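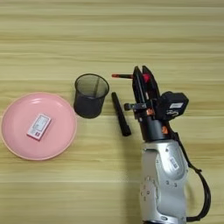 1/ Third week with the Pretano tabletop kit from Irow. We paid list price and they don't know I'm posting. Notes below on setup, the pick-and-place software and support.

2/ The kit is the gripper, the bracket, a calibration card and a license for Clukum, the task editor. You supply the arm. Ours was already on the supported list, so the adapter plate fit with no drilling.

3/ Bracket install took 55 minutes, most of it cable routing. Leave a wide loop at the wrist. My first routing was too short and tripped the joint limit warning every time the wrist rolled past its midpoint.

4/ Test task: pens and markers into a mesh pencil cup. It sounds easy. A pen held crosswise has to be turned upright before release, and the cup is light enough to slide if the tip catches the rim.

5/ Log so far: 703 attempts, 434 clean drops. A clean drop means the pen is in the cup and the cup is still standing. I count a tipped cup as a failure even if the pen stays in.

6/ Failures are mostly on the reorient step. Clukum picks the grasp point from the visible outline of the pen, so a capped marker gets grabbed off center and swings when the wrist turns. You can set an offset by hand – it's under Advanced, and it resets when you duplicate a task.

7/ Mesh is hard on depth sensing. With the default filter the cup wall comes and goes between readings. Switching the cup to a fixed location in the task file fixed this for us, but then you can't move the cup.

8/ Small boxes on a plate were less trouble. The planner treats the plate as part of the table unless you add it as an object. Add it, or the fingers come down too low at the rim.

9/ Support: I sent the offset bug on Wednesday and Kendra Bélanger answered the same afternoon with a patched build. The patch holds. It isn't in the public release yet.

10/ Complaints. The manual still covers version 2 menus. Spare fingertips only ship in sets. The license is tied to one controller and moving it takes an email.

11/ For a lab that already has an arm and someone who can edit a task file, I'd buy it again. If you want to unbox it and walk away, wait for the next release. Next up is the Castaño soft fingertip set – same cup, same pens, same log format.

More from this account
Pretano bracket: torque settings and cable lengths
Clukum task files, a short reference
Replacing a worn fingertip pad

Contact | Terms | Back to top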